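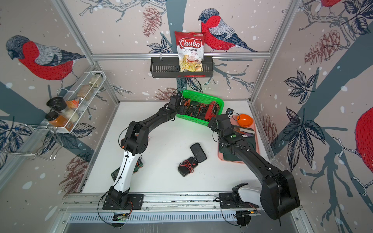
1/ Psalm 143 thread. Typing on the bus to Fotbridge so bear with me, thumbs only. Was up at 4 with it and didn't get much past verse 8.

2/ It's the last of the seven penitential psalms. Old list, the church has been praying those seven in Lent for a very long time. Most people know 51. Some know 130. Not many go looking for 143.

3/ Odd thing for a penitential psalm: he never names a sin. Not one. Go look. 51 is soaked in guilt, "my sin is ever before me". 143 has one line that gets it on the list and it's verse 2.

4/ "And enter not into judgment with thy servant: for in thy sight shall no man living be justified." That's the whole confession. No details. Just, please don't open the file on me, I won't come out of it well and neither will anyone else.

5/ Romans 3 picks that verse up, near enough, at the end of the long run where every mouth gets stopped. Read them side by side sometime. Romans uses it to close an argument. The psalm uses it to open a prayer. Same words more or less and a totally differnt tone of voice.

6/ Grew up hearing it only the Romans way. Memory verse, gold star, next. Was well into my 30s before I heard a person pray it, at a bedside, and it was a different verse.

7/ Also notice verse 1. He asks to be heard in God's faithfulness and God's righteousness. Then verse 2 says nobody is righteous. So he is leaning his whole weight on the same thing that ought to sink him. I don't think that's sloppy. I think that's the prayer.

8/ Verse 3, the enemy. "He hath made me to dwell in darkness, as those that have been long dead." Long dead. Not freshly dead with the casseroles still coming. Dead and everybody's moved on.

9/ Lamentations 3 has almost the same line btw. Somebody was borrowing from somebody or it was just how people talked when it got that bad. No idea, commentaries go both ways and mine is at home.

10/ Bus is stopped. Roadwork by the Milirwood turn. Ok more time then.

11/ Verse 5. "I remember the days of old; I meditate on all thy works; I muse on the work of thy hands." Three verbs for basically one activity. Remember, meditate, muse. He's going over it and over it. Anyone who's been awake at 4 knows this activity.

12/ And it doesn't cheer him up! This is what I missed for years. I was taught: when you're low, remember what God has done and you'll feel better. Verse 5 he remembers. Verse 6 he's a thirsty land. Verse 7 his spirit is failing. The remembering made him thirstier.

13/ Which, yes. Remembering a good year in a bad one is not soothing. Doesn't mean don't do it.

14/ "I stretch forth my hands unto thee: my soul thirsteth after thee, as a thirsty land. Selah." Right there in the middle, a Selah. Nobody can tell you for sure what it means. I take it as put the book down a minute.

15/ So I did. Put it down, made toast, came back.

16/ Verse 7, "Hear me speedily, O LORD." Newer ones say answer me quickly. I love how rude it is. My grandmother's church would have had a word with you for praying like that out loud in front of people. Hurry up!! And it's in the Bible, and it got put in the penitential list, where you'd think manners would count.

17/ Correction to 5, somebody already messaged. Yes it's Romans 3:20 and yes it's quoted again sort of in Galatians 2. I knew that. I did not remember that at the time.

18/ Verse 8 is where I stuck. "Cause me to hear thy lovingkindness in the morning." Hear it. Not see it, not feel it. And cause me to. He's not even sure he'd notice by himself, he wants God to handle the hearing end too.

19/ That's hesed, the lovingkindness word. Shows up again in verse 12 in a place I really don't like. Getting to it.

20/ We sang this one at Grandasell, the old chapel, number 391 in a hymnal that was already out of print when I was small. Metrical, stiff as a board, rhymed "morning" with "scorning". Still can't read verse 8 without the tune butting in. 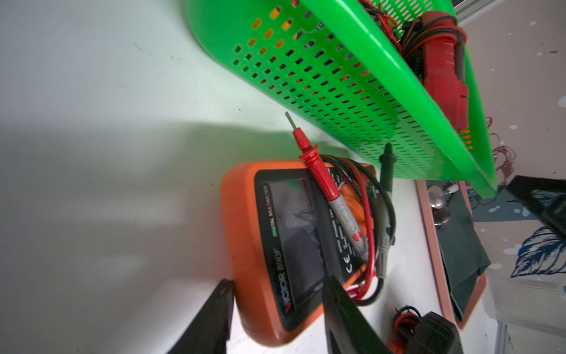 21/ Then a string of asks, quick ones. Cause me to hear. Cause me to know the way. Deliver me. Teach me to do thy will. Lead me into the land of uprightness. Quicken me. Bring my soul out of trouble. Count nothing, just read them fast. He's out of breath.

22/ "Teach me to DO thy will", verse 10. Spent a lot of my twenties asking to know God's will, job, move, marry, which apartment. Not once asked to be taught to do the parts I already knew. Those parts were not mysterious. Be patient with your sister. Pay the guy.

23/ "Thy spirit is good." Four words dropped in there like he's reminding himself. Might be the line I'd keep if I could only keep one. Or verse 8. Ask me tomorrow

24/ Ok verse 12. "And of thy mercy cut off mine enemies, and destroy all them that afflict my soul." Of thy MERCY. Same word as the morning one. Our responsive reading used to stop at 11, everyone closed their books and sat down, very neat.

25/ I don't have a fix for it. Seen it made spiritual, the enemies are your sins, fine, people have read it that way for centuries and maybe it's the only way I can say it on some days. But the guy in verse 3 was ground into the dirt by somebody. He wants it to stop. He hands it over and doesn't say he'll do it himself. That's as far as I get.

26/ And the last words are "for I am thy servant". Servant's in verse 2 too, don't judge thy servant. So it begins and ends with him saying whose he is. Everything between is a mess.

27/ No morning in the psalm either. He asks for one. It ends and it's still dark as far as the text goes.

28/ If you want to try it: 3 nights, whole psalm, out loud, including 12. Takes two minutes tops. Don't look anything up till the third night.

29/ My stop. Will do 130 next if theres interest, I like that one better anyway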